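Notebook — molded containers, handled type
Reading time: 6 min

October, 9:40 a.m.

Continuing from the previous entry. Goal for this block is a drawing of the handled container good enough to quote a rack against. Brokar wants a rack that holds these upside down to drain, one per station, and the drawing we inherited from Alier is for the older version with the flat lip. The lip on the current one is rolled. The hooks on the Alier rack catch the flat lip and slide off the rolled one.

Samples on hand: 3, all from the same carton. Marked A, B and C on the underside in grease pencil. Grease pencil comes off with alcohol, so do the alcohol wipe before marking. I did it the other way round on A and had to mark it again.

Color is the pale green. The Hetinov sheet calls it "mint" and the Agbenyega order form calls it "sea green." Same part. I have put both names on the cover page of the drawing so that the next person searching for either one finds it.

Weights, dry, no contents: not recorded today. The bench scale reads in 5 g steps at this range and that is too coarse for comparing A to B. Borrow the small scale.

Volume. Filled A to the rim on the leveled plate, then decanted into the graduated cylinder in portions. Total 1,218 mL. The nominal on the Hetinov sheet is 1,000 mL. The difference is headspace, presumably, but the sheet does not say whether 1,000 is to the rim or to a fill line, and there is no fill line molded into any of the samples. I have asked for the revision of the sheet that has the section view. Until it arrives the drawing will say "brimful, measured" next to our number and "nominal, supplier" next to theirs.

Repeated the fill on B. Spilled during the second decant, discarded. Will repeat after lunch. C not filled.

Handle. Looped, same color as the body, and it rises above the rim. For the rack this is the dimension that governs. With the container inverted the handle is the first thing to touch the tray, so the rim never sits flat and the whole thing leans. Measured handle rise above rim with the height gauge at 70 mm on A. The reading depends on where along the rim you zero. I zeroed at the point farthest from the handle. If you zero next to the handle the number changes, because the rim is not in one plane. Need to decide on a convention and write it on the drawing.

Checked for this with the feeler gauges. Inverting is out on account of the handle, so I laid a steel rule across the opening, clear of the handle, and looked for light under it. There is a gap on one side. It does not move when the rule is turned end for end, so it belongs to the container. Same on B, smaller. Could be the molding, could be that they were stacked in the carton with the weight of the upper one on the rim of the lower. The carton had no dividers. 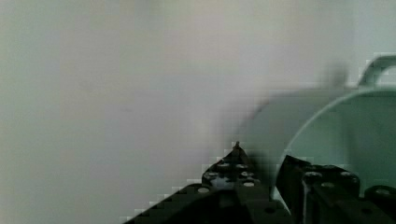

Handled container, pale green. Rim and handle loop, close, low angle.

Rim profile. Tried three ways of getting it:

1. Contour gauge pressed against the outside. Pins skid on the roll. Usable for the wall below the rim and not for the rim.
2. Putty impression, sliced and scanned. Good on the outside radius. The putty pulled when I took it off the underside of the roll, so the return is distorted.
3. Calipers at intervals. Slow, but repeatable. Going with this for the drawing and keeping the putty slice as a shape check.

The sweep of the rim is a plain curve in plan with no flat on it. I had expected a flat where the handle joins, as on the Alier part, and had started the drawing with one. Removed. The rack hook should therefore be curved or narrow enough that it does not matter. Narrow is cheaper.

Wall. Tapers inward toward the base. Photographing the taper against the pale backdrop does not work well; the outside wall and the backdrop are too close in tone and the edge goes soft. The inside reads darker and is easier to pick up. For the silhouette shots use the black card. It is behind the cabinet, slightly bent, fine if you clip the corners.

Drain test, 1:15 p.m.

Short one, only to see whether leaning matters. Rinsed A, inverted it on the wire tray on its handle, left it. Did the same with B, propped on two blocks so that the rim was level by eye. Timer for ten minutes, then wiped the inside of each with a dry, pre-weighed towel. Could not weigh the towels properly for the reason above (5 g steps) so this is by feel only, and should not go in the report. A held a bead of water along the low side of the roll. B held less. The roll is acting as a gutter whenever the rim is off level.

That changes the requirement. Brokar asked for a rack that holds the container. What they need is a rack that holds it with the rim level, or else tilted far enough that the gutter empties at one end — anything in between is the worst case. Level is harder with the handle in the way. Tilted is easier, and the handle could be the thing that sets the angle if the tray has a slot for it.

Sketch of the slot version is on the facing page. Slot width is handle thickness plus clearance. The handle bar is not uniform so use the largest caliper reading and not the mean.

B refill, 2:30 p.m.

Repeated the brimful volume on B. Lost a few drops over the lip on the last portion, too small to matter for the drawing but I am not writing the number down as final. Do it once more with the funnel with the long stem. The short one splashes.

Open items

— Section view from Hetinov. Asked.
— Convention for zeroing the handle rise. My preference is the far point of the rim. Anyone who objects, write it here before the drawing goes out.
— Small scale. Return the bench scale to the wet side when done, the feet are still set for that bench.
— Whether Agbenyega's version of the part has the same roll. The order form has no drawing attached. One sample would settle it.
— Drain test with real numbers, including one at a deliberate tilt. Use C for this, it has not been wetted.
— Redraw the hook. The old profile is still in the shared folder under the Alier name and should be moved so that it does not get cut by mistake.

Putty slice is in the labeled bag in the second drawer. Do not stack anything on it.

Workshop notebook, containers and racks. Contact: ask at the bench or use the workshop mailing list. © Workshop notes, all rights reserved. Back to top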